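Ticket 407: label scale at the meat counter drifts after the morning rush
Opened by: Benedetta Messina, Donati Meats
Assigned to: Silvan Gruber
Status: Resolved

12 May 2025, Benedetta
Hi Silvan! The Dranus scale on the sausage side is reading high again. A one-pound test weight comes up 17 grams over by lunch, and the labels print with the wrong price to match. The other scale is spot on. I love this machine when it behaves, so please help me keep it!
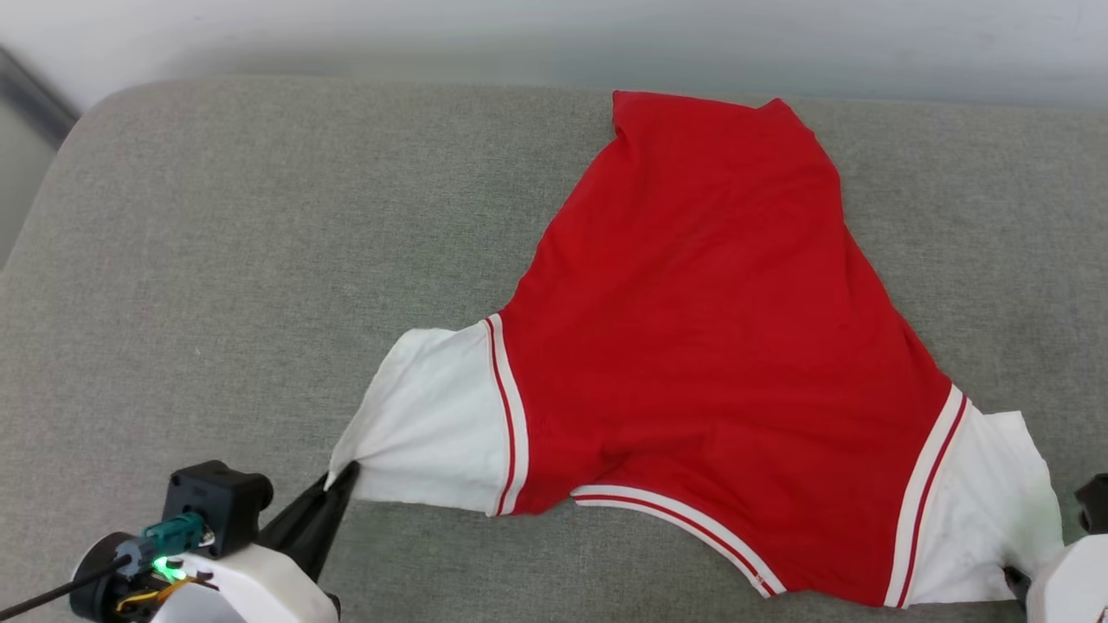
Red and white shirt on the gray seat.

Silvan
Great write-up, thank you! Can you lift the pan off and check the three rubber feet under it? Then re-zero with the pan back on and run menu 54.

Benedetta
Oh wow, one foot was packed with fat and sawdust from the bone saw. Cleaned it, re-zeroed, ran 54. Test weight is now 2 grams over. So much better!

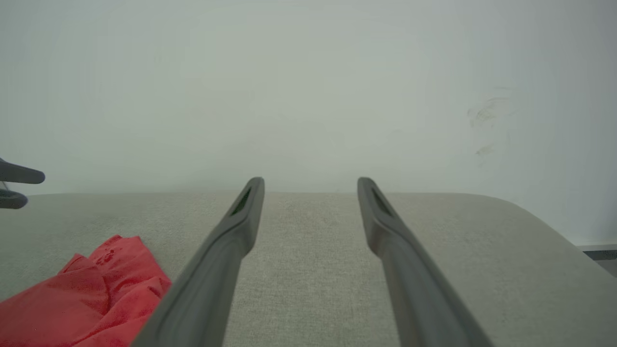 Still, 2 grams adds up on a ring of smoked links, and I'd like it at zero before the county inspector comes by. Evaristo moved the scale away from the cooler fan and we got it down to 1.

Silvan
The fan was going to be my next question, nice work, Evaristo! Please level it on the new spot (bubble in the circle), leave it on for an hour, and do the full calibration.

Benedetta
Done, and it reads dead on! Labels match the other scale to the penny. Closing this one, and I'm adding the rubber feet to our nightly wipe-down list.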